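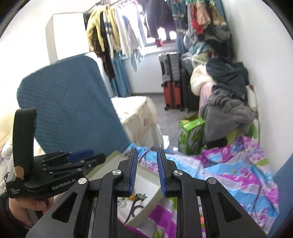
Welurgate members to publish plans for Nalent, a home-built arm that sorts small things

Welurgate shared workshop, 2023-12-09

Members of the Welurgate shared workshop will publish the full plans for Nalent, a small robot arm that picks up light household items and puts them into boxes. The arm was designed by Xinyi Ding and Guoqing Du and built over the past year, partly on the benches at Welurgate and partly in the members' own homes. The plans, parts list and control software will be free to download in February.

Nalent is a table-top arm with two opposing fingers. It can lift hair accessories, key rings, sewing notions, pens, small toys and folded socks. It works within reach of its base and does not move around the room. A camera fixed above the wrist gives it a view of the fingers and whatever lies between them.

The arm learns from people. A person does the task first with a hand-held gripper, picking things up and setting them down in the ordinary way, and the movements are saved as a recording. The software, which the group calls Song, uses the recordings to work out how the arm should move when it meets a similar item. The group has made 2,606 recordings so far and has kept 793 of them for the first release. The remainder were left out for reasons such as poor light, dropped items, or a hand in front of the camera.

Recording at home

Most of the recordings were made in bedrooms and living rooms. The hand-held grippers used for this work have two fingers with ribbed blue pads on the inner faces, and one carries the name GenRobot.AI along its side. A typical session uses an open shallow box of small accessories set down on a patterned cloth, with clothes hanging up, suitcases and the usual household things left where they are.

"We started out by clearing a table and putting a white sheet on it," said Xinyi Ding. "The arm did well on the white sheet. Then I took it home and it tried to pick up a printed flower. After that we stopped tidying up first. If you want it to cope with a floral bedspread you have to show it a floral bedspread."

Sessions are kept short. Two people usually work together, and each item is picked up several times from different sides. Thin, curved and toothed items get extra time. Combs and slides were among the hardest things for the arm to learn, as they lie flat and leave little for the fingers to close on. Items with a ring shape are easier if they are taken by the rim.

Box walls also caused trouble. In early trials the arm came straight down and caught one finger on the side of the box. People tilt the wrist without thinking about it, and this shows up in the recordings, so the later version of Song follows the same tilt. The group also found that a shallow box could be pushed along by the fingers. A square of non-slip matting underneath is enough to hold it, and this is included in the parts list.

The build

The arm has five joints, driven by hobby servos of a kind sold by most model shops. The base is cut from 18 mm birch ply and the links are printed. The fingers are printed flat and take a strip of ribbed silicone matting, glued on with contact adhesive and left overnight. Every fastener is M3 or M4 apart from the four that hold the base plate.

Guoqing Du drew the arm so that it can be made with a printer, a pillar drill and hand tools. No laser cutter is needed, although the plans include a cutting file for anyone who has the use of one.

"I wanted to be able to mend it at the kitchen table," said Guoqing Du. "The first wrist was a lovely thing but you had to take eleven screws out to change a servo. The one we are publishing has three. It sticks out more and it looks worse, and I can change the servo while the kettle boils."

The electronics are kept in a separate box at the end of a metre of cable. There is a large stop button on the lid. Pressing it cuts power to the motors, and the arm will sink to the table under its own weight, so builders are asked to leave a clear space beneath it. The plans give a top speed for use around other people and the software is set below this when first installed.

Parts for one arm cost about 200 pounds at the prices members paid this autumn. This does not include the computer, the printer filament or any hand-held gripper. Builders who only want to run the arm with the published recordings do not need a gripper at all.

Arex, a parts supplier near the workshop, has given servos and bearings for two further arms. One will stay at Welurgate for members to use. The other will be lent out to households taking part in the next round of testing.

What it can and cannot do

The group has tested the finished arm on 41 household items. Test sheets for each item will be published along with the plans, including those for items the arm could not lift.

Nalent is dependable with solid items that stand a little way up from the surface, such as bottle tops, hair claws, cotton reels and wooden pegs. It is fair with soft items. Coins, paper clips and anything see-through are still beyond it. It has no way of telling how hard it is gripping beyond the current drawn by the finger motor, and it should not be used with glass, food, medicines or anything sharp.

The arm is slow. Clearing a shallow box of mixed accessories takes several minutes, and a person could do the same job in well under one. The group expects most builders to be people who want to learn how this kind of robot works, and the guide has been written with them in mind.

"People ask when it will put the washing away," said Vilja Kiiskinen, who wrote the build guide. "It won't. A sock that is already folded, yes. A jumper, no. I have put that on the first page so that people know before they buy the servos."

Privacy at home

Recordings made in people's homes show people's homes. Anqi Gu looked after this part of the work and set the rules the group now follows. Everyone living in the house must agree before a session. Sound is switched off. Letters, screens, photographs and anything with an address are put away or turned over. The person whose home it is looks through every recording afterwards and can strike out any of them without giving a reason.

The same checks were applied to all the recordings chosen for release. Anyone who took part may ask for theirs to be taken out at a later date, and it will be missing from the next version.

Open bench sessions

Welurgate will run open bench sessions in February for anyone who would like to see the arm or try a hand-held gripper. Visitors may bring a small box of their own things to sort. Items should be light, clean and of no great value. Children are welcome with an adult, and long hair should be tied back near the bench. The workshop is on the ground floor with level access from the yard.

Places on the build course are limited by bench space. Those who join will make their own arm over four evenings and take it home. Printed parts can be ordered from the workshop beforehand by people who do not have a printer.

About Welurgate

Welurgate is a shared workshop with wood, metal, sewing and electronics benches. It is run by its members and is open to the public on set evenings. Members pay monthly and may store one crate of work in progress.

Notes for editors

The name Nalent covers the arm and its printed parts. Song is the control software and can be used with other small arms, though the group has only tested it with this one.

Xinyi Ding and Guoqing Du are available for interview. The arm can be filmed in use at the workshop by arrangement. Please allow an hour for setting up.

Press contact: Yulan Cui, Welurgate shared workshop. Requests for review copies of the build guide should also go to Yulan Cui.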